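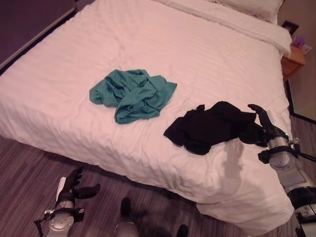
Do the clothes get folded on the bed or in the laundry room? On the bed. The laundry room at Makokha has one narrow shelf, and the piles slide off it.

I'm answering Rizal's message to the list, quoted here so people don't have to dig for it.

Rizal Nugroho wrote:
> At our house the clean clothes come up in one load and get
> dumped on a made bed. By evening they are on a chair, and
> the next morning somebody irons a shirt that was fine when
> it left the dryer. Is it worth folding right away, or should
> we hang everything? We have 60 hangers for two floors and
> they are always gone. Also, do dark things leave lint on
> white bedding? Ours is all white.

Fold right away if you can. We tried leaving it for the evening and ended up where you are. What works for us is two or three pieces on the bed at a time, with the rest still in the bag on the floor. Shirts first, then anything black, then socks.

To fold a shirt, lay it face down and pull it flat from the hem, sleeves out to the sides. Sleeves in, sides in, bottom up to the collar. If the bed is soft, smooth the cover first or you press its wrinkles into the shirt.

As for hangers, we bought 80 from Kirkex and still ran out by spring, so now only button shirts and dresses get one. T-shirts go in the drawer.

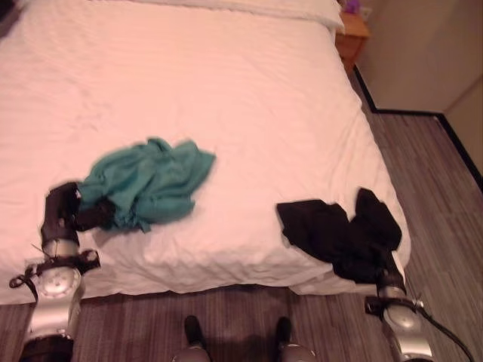

Makokha house, upstairs, February

Rizal also asked about lint. A plain white sheet shows everything, and black cotton is the worst for it. I shake each dark piece over the floor before it goes on the bed. New black or teal things get washed on their own 2 times before they go anywhere near the white bedding – we lost a pillowcase to a green towel last year.

If the bed has to be stripped anyway, fold the clothes before you change the sheets. I did it the other way for months and was brushing down clean sheets every time.

The Ustent bags are still in the hall closet if your house wants a few. They hold one load each and stand up by themselves. Leave a note on the door with how many you took.

Njoroge Temba
Makokha house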